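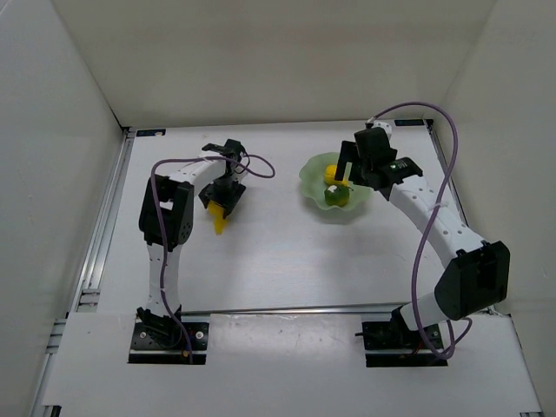
According to the man next to me on the ferry, you go to Salness for the onions and stay because the last boat has left. He had been to the vegetable fair there for years running and had missed the last boat twice. I wrote down the sailing time on the back of my hand and felt prepared.

The fair is held every Sunday in January that the harbour isn't frozen, in the old net store at the bottom of Plindatgate. I had pictured a few trestles and some mud. There is mud, but there are also 79 classes, each with its own card, its own rules and its own small crowd of people standing with their arms folded. Leeks, blanched. Leeks, pot. Leeks, any other. Whatever a leek does to end up in any other, it was a popular class, and the winner looked to me exactly like a leek.

Entry is by the side door, where you pay in coins and get a stamp on the wrist. Mine landed on top of the sailing time.

The hall runs downhill towards the water, which you don't notice until you watch somebody try to display a round swede. The old hands bring rings cut from drainpipe. The new ones bring a cousin to stand at the low end. Root vegetables take up the whole of the left wall, brassicas the right, and the middle goes to onions, which are taken more seriously than anything I have seen outside a court. The heaviest was a Cifuentes, a pale, squat variety that half the growers swear by and the other half blame for everything. Its card said it had been fed on seaweed. The card next to it said the same in larger letters.

Judging starts at ten, behind a rope, and goes on in total silence for two hours. A judge picks up a carrot, looks at one end, looks at the other end, and puts it down. A woman behind me breathed in sharply at one of these. I never found out if it was good news.

Lunch was soup. I asked what kind and was told hot. It came with a roll and a fair view of the car park, and I would have it again tomorrow.

In the afternoon there is a talk, this year on saving your own seed, given by a grower from Gerkstead over the hill. Relations between the two places are polite. The talk was very good if you already knew it all. What I took away was: dry your beans on the plant, keep them in paper, label them at once and don't trust yourself to remember. There was a long question about mice that turned into a speech about one mouse.

The seed swap at the end is the real reason to go. Bring envelopes. I came home with a climbing bean, two sorts of kale and something marked only "the good one", for which I gave a packet of supermarket radish and some of my self-respect. A grower who brings peas can leave with anything in the room.

Practical points. The footpath from the ferry is 500 metres and feels longer with a marrow. Bus 161 stops at the top of Plindatgate, at the wrong end of a steep hill if you have bought potatoes. The toilets are in the chapel. Dogs are allowed in but not near the parsnips.

The boat left at ten to five. I was on it, with the bean.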